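What I learned from filing a workers' comp claim for a sore wrist

I had a comp claim open for most of last year, and a few people have asked me how it went.
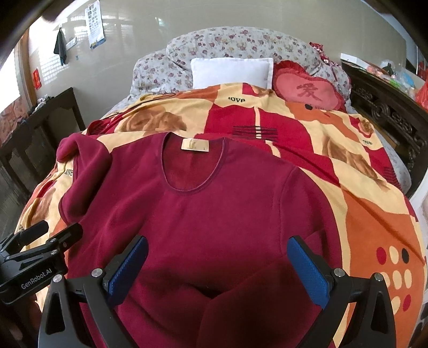

Burgundy fleece on the bed, yellow and red blanket.

I worked in the returns department at Drustotcombe, a mail-order warehouse. My job was opening parcels, checking what was inside, and folding it so it could go back on the shelf. In January the target went up to 400 pieces a shift. By the end of that month my right wrist hurt when I turned a doorknob, and two of my fingers went numb at night.

I didn't report it right away. That was my first mistake. I figured an injury had to be something that happened at a certain minute, like a fall or a cut. Mine came on slowly, so I bought a drugstore brace and kept going for five more weeks.

Eglė Ramanauskas, who worked the next table, was the one who told me that a condition that builds up over time can count too. She'd had a shoulder claim at another job. She told me to put it in writing to my supervisor that same day and keep a copy. I sent an email at 2:40 in the afternoon, on my break. It was three sentences long. I said what hurt, when I first noticed it, and what I was doing at work that made it worse. Later on, that email turned out to be the most useful piece of paper I had.

The company's insurance was handled by an outside administrator called Bristo. They mailed me a claim form and a medical release. The form had a box for "date of injury," and I had no idea what to put. I left it blank the first time and they sent it back. I called, and the person on the phone told me to use the first day I saw a doctor for it. I've since read that different states handle this date differently, so ask before you fill it in.

The first answer was a denial. The letter said there was "insufficient evidence of a work-related cause." I read it standing in the kitchen and then put it in a drawer for six days. I had 30 days to ask for a review, so those six days didn't sink me, but I wouldn't do it again.

The doctor's note was the problem. It said I had wrist pain and should rest. It didn't say one word about my job. When I went back, I brought a page describing a normal shift: how many items, how long I stood, how many times I pulled tape off a bag. Dr. Tóth (Tímea Tóth, at the walk-in clinic) read the whole page and asked me to show her the folding motion. Her second note was a page and a half long, and it tied the tendon trouble to the work.

I also talked to a lawyer. Maarja Mägi does free first meetings, and I went mostly to find out if I was being stupid. She looked through my folder and said the claim was fine and the paperwork was thin. She didn't take the case. She told me what to add:

The email to my supervisor, with the time showing
The new doctor's note
My shift records, which I had to request from payroll
A short statement from a coworker

Eglė wrote the statement. Payroll took two and a half weeks and a reminder.

The review went my way. They paid for the clinic visits and the physical therapy, and part of my wages for the weeks I was out. The wage part came to $2,162. My own share of the bills before that had been $261, and I got back all of it except a parking charge. I was supposed to get mileage too. I hadn't written any of it down, so I had to rebuild it from my calendar, and I'm sure I missed trips. The check for mileage was $139.

Therapy was slow. I saw Tsung-han Shek twice a week and did putty exercises at home on Sunday and every other day I could stand to. He was strict about the home exercises and could tell when I'd skipped them.

Going back was harder than I expected. My restrictions said no more than four hours of repetitive hand work per shift. My supervisor, Vaida Paju, was decent about it and put me on labels and phones for the rest of the day. A couple of the others weren't so decent, and I heard some remarks about the easy job. I don't have advice for that part. I stayed three more months and then took a job at Pētersons, in the parts office, where I mostly type and walk around. The wrist is okay. It aches when I carry groceries on that side.

A few smaller things, in case they help. Read the release before you sign it – mine asked for all my medical records going back ten years, and when I asked, they sent a narrower one. Write down the name of whoever you talk to on the phone. Keep the envelopes, too, for the postmarks. Mine had a letter dated nine days before it was mailed.

I'm not a lawyer and I only know my own claim in my own state. If you have a question about yours, the state office has a phone line, and the wait when I called was shorter than the one at the insurance company.

Comments are open. I'll answer what I can, but I'm slow at it.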